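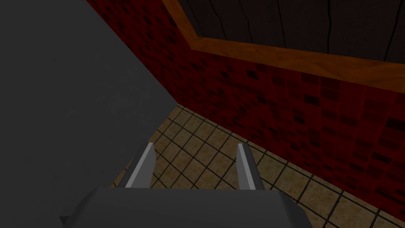
Fig. 1. Tiled floor, computer rendering.

Intro to Building Interiors, week 5: FLOORS
Handout for 3 October 2023. Instructor: Eliécer Cáceres

Read this before the quiz. Bring the Brokham worksheet, the one with the joist table on the back.

Recap from last time

Dead load = the building itself. Live load = people, furniture, the piano. Floors carry both. Subfloor spreads the load to the joists, finish floor mostly takes wear. Students mix these up every year on the midterm, so write it down twice.

Joists
- usual spacing 16 inches on center, meaning center to center, NOT the gap between
- older houses all over the place, measure, don't assume
- deflection: a floor can be plenty strong and still feel bouncy. Tile hates bounce. Wood puts up with more of it.

Worked example, do it again at home. Room is 14 ft long, joists at 16 in. 14 ft = 168 in. 168 / 16 = 10.5, round up to 11 spaces, so 12 joists. Last space comes out short, fine. People forget the extra one at the end.
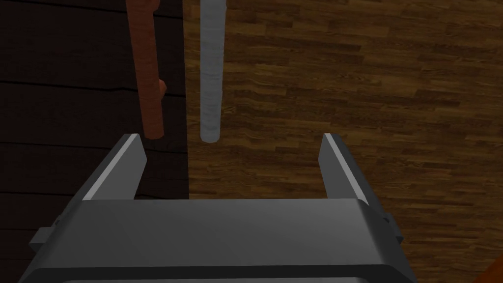
Moisture. Biggest cause of failed wood floors by far. Wood swells across the grain, hardly at all along it. So a plank gets wider, not longer. Cupping = edges up, bottom of the board wetter than the top. Crowning = center up, often becuase somebody sanded a cupped floor before it dried out. Wait for it to dry. Then sand.

Acclimation: boards sit in the room before install, heat running like it will be when people live there. How many days? Wrong question. Use the meter, compare boards to subfloor, go by the numbers.

Expansion gap at every wall, baseboard covers it. Also around pipes and hearths. Skipping it saves nothing and the floor can buckle up in the middle.

Case: the Prindilmont house

Brayan Zapata gave us his notes on this one, thanks to him. Ground floor, 156 sq ft back room, slab underneath. Owner had solid wood glued straight down in October, no moisture test on the slab. Boards cupped by spring. First contractor blamed the finish. Second one blamed the boards. Zapata tested the slab and it was wet the whole length of the north wall, downspout was emptying right beside the footing. Replacement cost $3289 and that's before the downspout.

Questions we'll discuss:
- who should of tested, and when?
- would engineered wood have saved it? (partly, argue both sides)
- what order would you do the repairs in

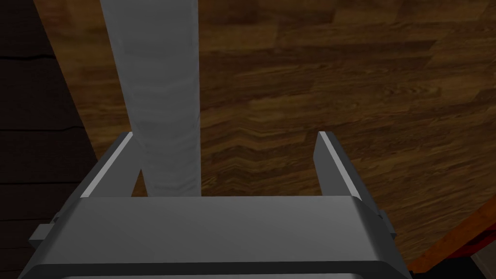 Tile, quick version

Ceramic vs. porcelain: porcelain is denser, soaks up less water, harder to cut. Both are only as good as what's under them. Hollow sound when tapped usually means poor mortar coverage. Cracks running in a line across several tiles, look at the subfloor, probably a joint or a crack below coming through.

Layout. Find center lines, dry lay both ways, then shift so you don't end up with skinny cuts at the door. Cuts less than half a tile look bad, move the line.

Grout: sanded for wide joints, unsanded for narrow. Not waterproof. Say it again, grout is not waterproof, the membrane does that job. 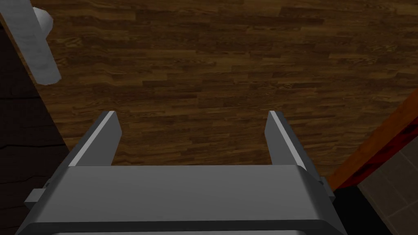 Soft joint at the perimeter and wherever tile meets another material. Caulk or a movement strip, no hard grout there. The Cuervo text calls these "relief joints", Celletti says "movement joints", same thing, either is OK on the quiz.

Transitions: check finished heights BEFORE ordering. Tile + mortar + backer board adds up fast, next to thin wood you get a lip. Reducer strip if you have to.

For next week
- Celletti, chapter on stairs, skip the part on spirals
- finish joist problems, odd ones only
- sketch one floor in your own place, show direction of boards or tile, where the joints are, any damage. Pencil is fine

Office hours same as before, door's open, knock anyway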